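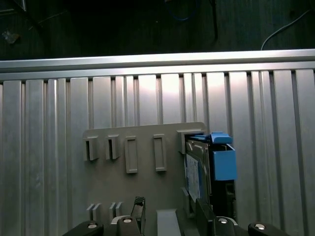
14 comments 47 shares

Jidar is a side-scrolling arena platformer built by a two-person studio that also goes by the name of its first prototype, Flustska. The lead programmer answered questions by voice call over two evenings. The conversation dealt mostly with movement code.

The first question concerned the jump. Jidar lets the player leave a ledge and still jump for a short time afterward, a common feature that most games keep generous. "Ours was six frames at first," the programmer said. "Testers stopped noticing the edges of platforms at all. We cut it to four and moved the spare time into input buffering, so a press just before landing still counts."

Physics runs on a fixed step, separate from drawing. Position is stored as whole numbers, with the fraction kept in a second variable. The programmer called this old-fashioned and said it removed a class of bugs in which the character sank into moving floors. "With floats we had a lift on the third map that would swallow you if you had the game open long enough. We never found the exact cause. We changed the storage and it stopped."

The arena mode sends enemies in 15 waves. Each wave has a budget, and each enemy type has a cost against it. The last wave has a budget of 800, and the most expensive enemy, a wall-climbing boar called the Orusier, takes a large part of that. Spawn points within one screen width of the player are skipped. If every point is skipped, the wave waits.

"People read the wait as difficulty tuning," the programmer said. "It's a queue with nothing to do."

Maps are drawn in an in-house editor named Fröhlich. It saves plain text, one character per tile, and the largest map has 1,998 solid tiles. Asked why the studio did not use an existing editor, the programmer said the first version took a weekend and the later ones took most of a year. "I would not do it again. The file format I would keep."

Scores are checked by replay. The game records inputs and the random seed, and the server runs the match again without graphics. A score that does not match is dropped without a message to the player. The studio plans to add a message in the May update, along with button remapping for the pause menu, which still ignores custom layouts.

A level-sharing feature is on hold. "The upload works," the programmer said. "Deleting a level does not, and I want that fixed first."

Share 47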